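Can a machine put the shopping away yet?

Wed 8 May - Getting closer, and it's a lot of fun to follow! The team at Netska has posted the first results from its shelf-stocking project, which asks a robot arm to do a job most of us do half asleep: pick something up, carry it to a rack and set it down where it belongs. All of the practice so far has been done in simulation, with a black two-level rack on a beige table.

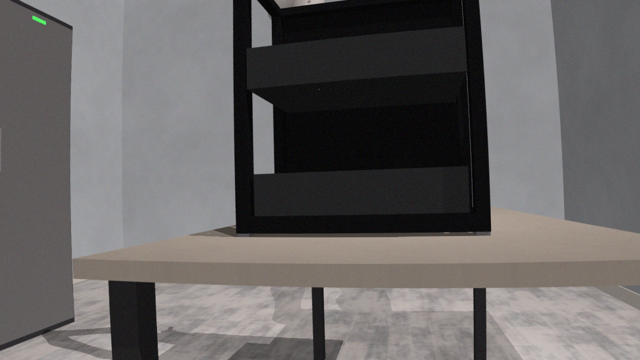
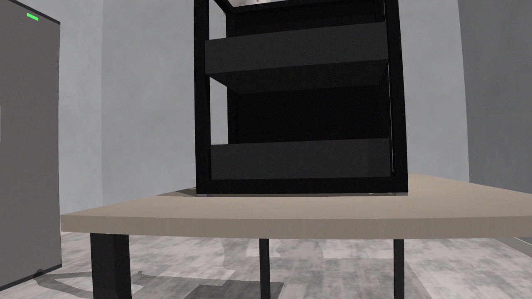 The headline number is 36 clean placements in the first 90 graded tries. That may sound low, but the same software managed almost nothing last July, and the grading is strict. An item has to end up upright, on the right level and fully inside the front edge. If it tips over a second after the arm lets go, it counts as a miss.

"People think the hard part is grabbing things, and we're getting pretty good at grabbing things," says project lead Tipene Gilchrist. "Then you have to reach in under a shelf without banging your wrist on it, and suddenly a cereal box feels like a piano."

The software, called Elto, learned from 2554 practice runs steered by people using hand controllers. Jailson Assunção steered a good share of them himself and says he now notices every shelf in his own kitchen (and how often he bumps it). He'd like the next batch of runs to include soft things such as bags of rice and folded dish towels, which sag and slide in ways a box never does.

So no, your pantry isn't going to fill itself this year. Shops may see something sooner. Their shelves are more regular, the goods come in known sizes, and a slow machine working overnight is still useful. Gilchrist's group wants to move to a real rack in July and run 200 more tries there, with the same grading rules. Real shelves wobble and real labels are shiny, so expect the score to drop at first - the team certainly does.

Netska says it will post the misses along with the successes, and I can't wait to watch both.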